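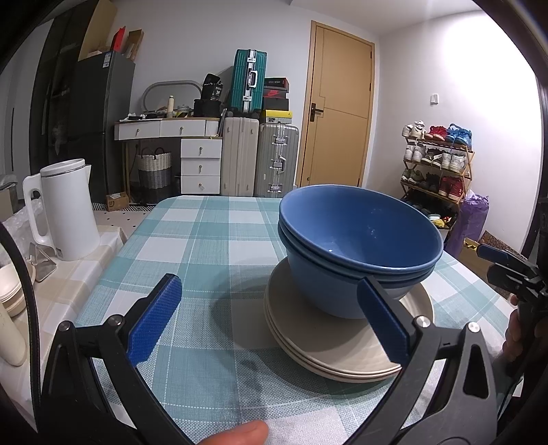 The Moren is the hand gripper I build for school robotics clubs, and it started because my own club kept running out of robot. We had one arm, a whole room of kids, and a competition where the arm had to learn table clearing from demonstrations. So I made something you could hold in your hand and collect demos with while the arm was busy (or broken, which was most of that spring). It's the same two-finger shape as the arm's gripper: black linkages, silver pivot pins you can get at with a regular driver, and a textured blue pad on each jaw. Bowls stacked on plates, like the blue ones on the checkered tablecloth, are what I'd start a new team on. Nested rims are hard! The kids have to pick an angle and commit to it, and you learn a lot about your pads in one afternoon.

Moren Hand Gripper, club version
$200 each
Sold singly or as a pair
In stock, next batch in June

What's in the box

One Moren, assembled
Two blue pads, fitted
12 spare pads in a bag
Camera mount and camera, already aligned
Black cable, 5 feet
Hex driver
Printed setup sheet

What's not in the box: a laptop, or the Irnier software. Irnier is our recording program and it's a free download for any school team. I keep it separate so you always get the newest one and not whatever I had on a stick when I packed your order.

Weight and feel

672 grams with the camera on, cable not included. I know some of you will think that's heavy. My first one was lighter and it flexed, and the recordings were mush. A middle schooler can use the current one fine, but I'd have them swap out between runs and sit down for the fussy stuff. The grip is shaped for either hand. Squeeze to close, let go and the jaws spring wide open again.

One or two?

If your team is doing single-arm tasks, get one and spend the rest on snacks. If you're entering anything with two arms, get the pair, and get it early, since two-handed work is a skill of its own. My students were all terrible at it in the first week. You reach for a plate with your right, your left drifts off somewhere, and then the left camera has recorded a lovely long look at the tablecloth. Practice with empty plastic bowls before anybody touches a real dish.

The pair comes with left and right marked on the handles and both already set up to record together in Irnier. Same price per gripper, sorry, I don't have a bundle discount. They cost me what they cost me.

The cable

Yes, it's wired. I tried wireless and dropped runs all over the place in a gym full of phones. Run the cable back along your forearm and put one strap around it at the elbow. If you let it swing it'll drape right across your view, and then you get to explain to the team why half the demos have a black stripe in them. Ask me how I know.

Does it match our robot?

If your club has the Vogler arm, yes. The jaws open to the same width and the pads are the same part, so you can steal from one to fix the other. For other arms you'll want to measure your own gripper first and write to me with the numbers. I've made adapter jaws for a few teams. Sometimes I have to say no.

Pads

They wear out! Blue dust on the table means you're close. Swap both sides at once, even if one looks okay. Wash them with dish soap and let them dry overnight. Please no rubbing alcohol, it turns the texture shiny and then nothing glossy will stay put in the jaws.

Extra pads are in the Hundico parts store under Moren, along with pivot pins and springs. The pins do get lost, mostly in carpet.

Buying for a school

Hundico takes purchase orders. Put your club name on it so I can match it up with your emails, and tell me whether you want one gripper or the pair, because the form only asks for a total. I pack these myself in the evenings after club, so give me a few days.

Changed on Fri 30 May: the setup sheet now has the two-gripper start order on the back. If yours doesn't, write and I'll send you the new one. Left first, then right, then hit record.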